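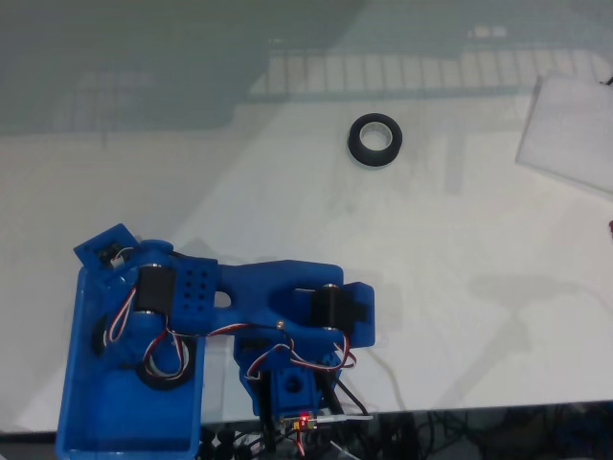 Testbridge Publishes Results of Servo Controller Comparison on Printed Arm

PEKANHOLM, February - Testbridge has released results from a bench comparison of 2 servo controllers, the Tymoshchuk and the Plokent, driving a small robot arm built from blue 3D-printed segments. Each controller ran the same 623 moves, with the servos, wiring and supply voltage left unchanged.

The Plokent finished with 47 position errors above the test limit. The Tymoshchuk finished with 2, but took longer to settle after each move. Most of the Plokent errors came at the wrist, during fast reversals.

"The printed link flexes, and a controller has to deal with that," said Sixten Boström, test lead at Testbridge. "We did not stiffen the arm for the trial. Users of arms like this one will not have a stiffer part to swap in."

The link between the servos is perforated to save weight. Servo cables were run over the outside of the arm - a layout that makes a motor easy to change between runs.

The full report, with move lists and error logs for both controllers, is available from Testbridge on request. A second round, covering grippers, will use the same arm.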